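Firnley Adult Reading Program
Interim report to the Venckus Fund, period ending October

Enrollment stands at 132 learners across the Firnley and Sordale sites. That is 37 more than at the last report, and most of the growth is in the Sordale evening group, which now starts at 6:30 so people coming off the day shift can make it. We have a short waiting list for one-to-one tutoring at Firnley.

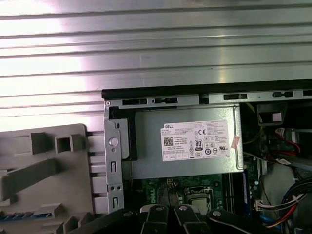 Attendance held up better than we planned for. In September it was 80 percent in the morning classes. The evening classes were lower and we are still working on that -- bus times are the main complaint. We have asked the county about a later run and have not heard back.

Spending is within budget on every line except printing. The Pritix workbooks went up in price over the summer, and we moved money from the travel line to cover the difference. Rent at Sordale is fixed through next year.
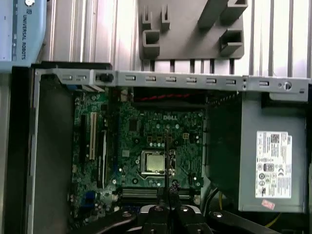

Inside a desktop computer with a Dell board.

The family reading evenings began in the spring and have drawn up to 2 dozen parents at a time. Parents asked for more books at the lower levels, so the next order will lean that way. The writing group finished its first booklet, and copies are enclosed with the paper version of this report.
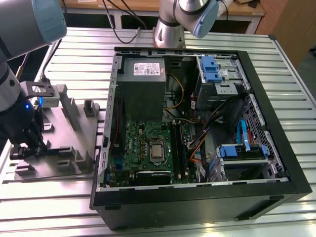 Two items are behind schedule. The tutor handbook is still in draft, and the learner survey went out late. Both should be done before the final report. We are not asking for any change to the payment dates.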